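Speaker notes: Living with a two-arm kit (the long version)
Fereshteh Taheri
November meetup, home automation track

Slide 1. Title
Say hello, wait for the people with coffee to sit down. There are always more of them than chairs near the back, so wave them toward the front, it's fine, I don't bite.

Who I am: I run a small home-help business and I buy equipment for it. I am not an engineer. I read manuals slowly and I phone support a lot, and I think that makes me a decent person to review a kit that is being sold to businesses like mine. Tikkanen makes it, the kit is called the Troduline, and I rented one for 12 weeks with my own money. Say that part clearly. They did not give me a discount and they have not seen these notes. They did send me a very nice box of licorice when I returned the first power supply, and I ate it.

Slide 2. What comes in the crates
Two crates, and you want two people to lift the bigger one. In it: the pair of arms, the grippers, the base, the cables, a controller box with a fan that is louder than my refrigerator, and a binder. An old-fashioned paper binder! I was so pleased about the binder. Tabs and everything.

The software is called Sellus and it comes as a download. You need an account, and the account has to be approved by a person, and the person was on vacation when I signed up. So if you rent one, sign up for Sellus the day you order, long before the crates come. I lost most of my first week to that.

(If somebody asks about Plostix: they sell the padded covers for the arms. Separate company, separate order, come back to it on slide 6.)

Slide 3. What it costs
Put the number up and let people groan.

2771 dollars a month to rent, support included. On top of that there is a 700 dollar deposit on the grippers, which you get back if they come home in one piece. Mine came home in one piece. I had the money back before the end of the month and I didn't have to chase it.

Shipping both ways is on you. Ask for a quote on the return trip before you sign, because I forgot to and I was not happy with myself.

Mention that there's a purchase price too, but they only give it to you after a call, so I don't want to quote mine as though it would be yours.

Slide 4. Setting up
Tell the hallway story here, but keep it short this time (last time it ran so long that we skipped the questions).

The short version is that I measured the doorway and did not measure the turn after the doorway. We took the base back out, took the arms off, put everything through in pieces, and built it again inside the room. My nephew helped and then needed to be fed.

Things to tell people who will be doing this themselves:
Read the tab on cable routing twice. The cables run outside the arms and they need slack at the wrist. If you tie them neat and tight, as I did, because I like things neat and tight, the wrist stops short of its full turn and Sellus gives you an error that talks about torque. It took a phone call to learn that torque meant my zip ties.
Set the height for the lowest thing you will want to reach. A bed is a lot lower than a table. Going back and changing the height means calibrating all over again.
Let it warm up. The binder says so and I skipped it, and the first few reaches of the morning were always a bit shy of where they should be.
Mop first. The base rolls nicely on tile and any grit gets into the wheels.

Slide 5. Teaching it
This is the part I enjoyed, and I should try not to rush it.

You take the arms through the job yourself, Sellus keeps a record, and you do it again, and again, with things lying in different places each time. It's a lot like showing a new hire how you want a room done, only this new hire can't see why you fold the blanket last and will copy your bad habits with great loyalty. I have a way of patting a pillow after I put it down. The arms learned the pat. I never asked for the pat. I have left it in because my clients would miss it.

Pause for laugh, or don't, depending on the room.

Be plain about the time it takes. One job, done well enough that I would let it go on in a client's home with one of my people standing by, took me most of a working week. A second job in the same room went faster. Moving to another room set me back again, further than the sales call had led me to believe. I told Tikkanen this and the support person was very straightforward about it. New floor, new light, new bed height, expect to do some of it over.

Slide 6. Covers, cleaning, small parts
The bare arms wipe down well. Damp cloth, no spray, keep away from the joints.

The Plostix covers are soft and they washed without shrinking. I found them a little baggy at the elbow, so the fabric bunched up when the arm folded. I used them for the first month and then stopped. If I had children running about I would put them back on without a second thought.

Gripper pads wear. You get a spare set, and changing them is a five minute job once you have found the little hex key, which lives in a pocket at the back of the binder and which I found after buying another one.

Slide 7. What it's good at, what it isn't
Take this one slowly, people will want to write it down.

Firm things with a clear shape: good. Bottles, small boxes, a paperback lying flat on something hard. It goes down, it closes, it lifts.

The same paperback on top of a rumpled blanket: much harder. The blanket gives, the book sinks, the fingers pick up a pinch of cloth together with the cover, and now you are lifting both. We got better at that by coming in from the side, where there's an edge to get hold of.

Pillows: better than I expected, as long as they're small. With a long bolster I gave up and taught it to leave the bolster alone.

Blankets: this is where you want two arms and where you find out why the kit comes as a pair. One arm can drag a blanket. Getting it square takes both, and they have to let go at close to the same moment or the whole thing slides off toward whichever side is heavier. I have picked a lot of blankets up off a lot of floor.

Anything wet, anything sharp, anything a client would cry over: hands. Human ones. I wrote that on a card and taped it to the controller.

Slide 8. Support
I want to give them credit. Six calls over the whole rental, every one of them answered by somebody who knew the kit. One time I was told "I don't know, let me try it on ours and call you back," and I was called back the same afternoon. I would take that over a fancy help page any day of the week.

The Sellus updates are another matter. One came through at 8 in the morning while I had a client's daughter there to watch, and it would not let me put it off. There is a setting for this. It's under Network, when you would look for it under Updates. Turn it off the first day.

Slide 9. The bed job
Leave this up while I talk, and give people at the back a moment to find the bottle. It's the one with the orange body, on its side between the two grippers.

We chose a bed because it is the job my people do most often, and because it has a bit of everything in it. A small gray pillow. A bottle on the quilted pad. The fried-egg blanket, all in a heap and hanging over the side, with a little dark green book on top of it. If you remember slide 7, you can already guess which of those I worry about.

The order I teach is bottle, book, pillow, blanket. I tried blanket first, to be thorough. Please don't try blanket first.

Point out the cables, for anybody who is going to rent one. They loop out from the wrists and back down the arms, and this is the slack I was going on about on slide 4. It looks a little untidy and I have made my peace with it.

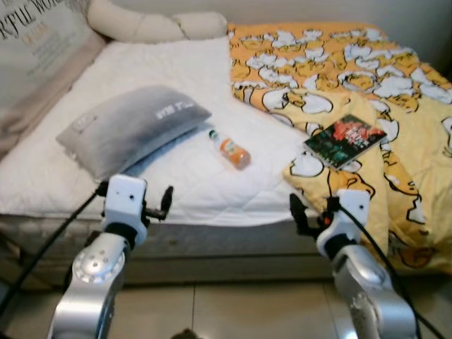
Slide 10. Would I rent it again?
Yes, for a longer stretch and for one room at a time. I'd book the Sellus account early, measure the turn in the hallway, and plan to spend the first two weeks teaching before I promised a client anything at all.

Would I buy it? Not this year. If they bring the teaching time down between rooms I will have that phone call again.

Then questions. If it goes quiet, ask who in the room has tried folding a fitted sheet with any machine whatsoever, and let them tell it. Remember to thank the people who set out the chairs, and take the binder home with me this time.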